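Cuvbridge Motors: Service and Parts Updates
Posts by Alaric Boateng, Customer Information Office
Print this page | E-mail this page

1/ This thread sets out changes to servicing, parts and courtesy cars at our Cuvbridge and Barros branches. Customers with a booking already in place will keep their slot.
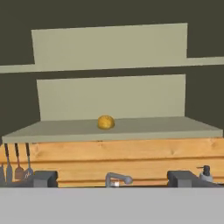
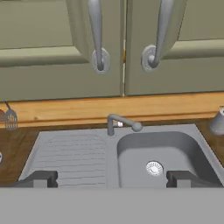
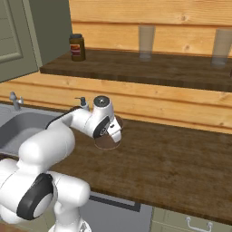

Page last changed: March, by the Customer Information Office

2/ The Cuvbridge workshop will open at 7:30 a.m. on working days. Vehicles may be left the evening before. Please put the keys in the envelope provided, write the registration on the front and use the key drop beside the parts entrance.

3/ The workshop remains closed on Sunday. The showroom does not accept keys on behalf of the workshop, and sales staff cannot book repairs or give an estimate of when a vehicle will be ready.

4/ Owners of the Flerkinell hatchback and wagon should note a revised service schedule. The cabin filter is now replaced every 18 months. It was previously inspected at each annual visit and replaced only when the technician thought it necessary.

5/ The new interval applies to gasoline and hybrid versions alike. The Flerkinell van has a different filter housing and stays on its present schedule. Van operators do not need to do anything.

6/ If your service plan was bought before the change, the filter is covered for the remaining life of the plan. No form is required. The service desk will see the plan on your record when you check in.

7/ Brake fluid, coolant and spark plug intervals have not changed. Several customers have written to ask about transmission fluid in the hybrid. Please follow the handbook supplied with the vehicle, including the separate page on towing.

8/ Parts. The Barros counter will no longer hold body panels or glass. These items will be ordered from the Zondgate warehouse and normally arrive on the second working day after the order is placed. Bulbs, wiper blades, filters and brake pads remain in stock at both branches.

9/ Trade customers may continue to collect from Barros with an order number. Retail customers are asked to bring the vehicle registration document or a clear copy of it. We have had a number of returns on door mirrors ordered by model name alone, and the heated and unheated units are not interchangeable.

10/ Unused parts may be returned in their original packaging with the receipt. Electrical parts cannot be returned once the seal has been opened. This was already our policy, but the wording on the older receipts was unclear and has been corrected.

11/ Courtesy cars. A courtesy car is available for any job expected to take longer than one working day. Drivers must hold a full license and show it at the desk. A second driver may be added at the time of collection, but not by telephone afterward.

12/ Cars are supplied with a full tank and should be returned the same way. Our fleet now includes 2 automatic wagons for customers who cannot drive a manual. Please ask for one when booking, as we cannot promise to exchange cars on the morning.

13/ Winter tires. Sets in storage at Cuvbridge have been moved to the rear building. The storage fee is unchanged. We hold roughly 2000 tires at this time of year and need two working days' notice to bring a set forward for fitting.

14/ Everaldo Rangel has taken over as service manager at Barros. Letters about work carried out at that branch should be addressed to him, quoting the job number printed at the top right of the invoice.

15/ Questions about the Flerkinell schedule may be put to the service desk at either branch. Replies to this thread are read during office hours only. Please do not post registration numbers or telephone numbers in a reply.

Print this page | E-mail this page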